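Buckley Shelf Challenge

The Buckley Shelf Challenge is a student robotics competition in household object retrieval, held each August at the Birnum technical school. It grew out of a class project set by Rozália Balogh, an instructor in control systems, and is open to teams from secondary schools and first-year college courses.

Each team programs a mobile manipulator to find, grasp and return named objects stored on open shelving. All teams use the same base, the Otik, and write their own perception and planning code. A run lasts 353 seconds. Operators may restart the software 2 times without penalty.

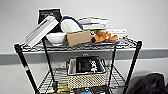 Scoring is based on object class. Rigid boxes carry the lowest value, and deformable items the highest. A plush toy lying on its side, as on the top shelf of the wire cart, has no fixed grasp axis and is scored as deformable. Tableware is placed in a middle class, with a deduction for contact with the rim. Items inside a container, such as the black box standing in the checkered basket, may be lifted directly or retrieved with the container.

The course record is 3269 points, set by the team Nulta under its captain, Úna Corrigan. Nulta's planner rejected any grasp with an approach angle steeper than 45 degrees from horizontal, a limit later adopted in the class notes.

See also: Mobile manipulation; Grasp planning; Birnum technical school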